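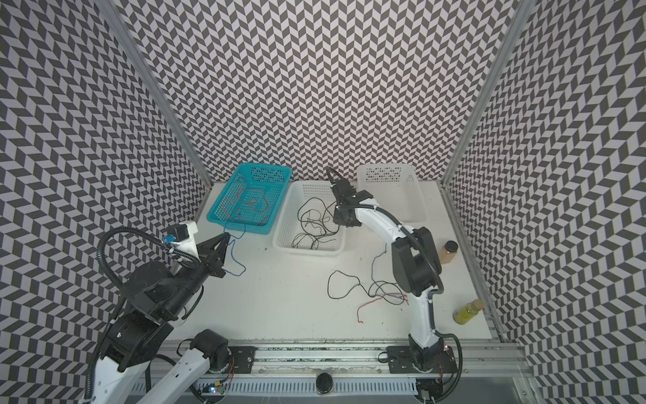
Zinano: daily freight rates for copper cathode

November, by Khalil Moussa

Search this site Search

Zinano is a small table of freight rates for copper cathode between Irkberg and Dromovport. I started it when I was trading the metal for a small firm and could not find one place where the old quotes were kept. Each row is one quote from one broker, in dollars per ton.

Contents

The file rates.csv has 1000 rows and 13 columns. The column "basis" tells if insurance is included in the price. In 42 rows this column is empty, and I did not try to guess it. Please remove these rows before you compare with the spot premium.

How the rates were collected

Brokers send their quotes before 10 in the morning, Irkberg time. Quotes which came later are dated to the next working day. The broker Chu changed its minimum lot in the second year, so its rates before and after this change should not be joined in one series.

Known problems

The winter months have fewer quotes. Fuel surcharge is inside the rate for some brokers and separate for others, see the column "fuel".

This data is not investment advice. I hold no position in copper at the moment of writing.

We use cookies to remember your settings. Accept Decline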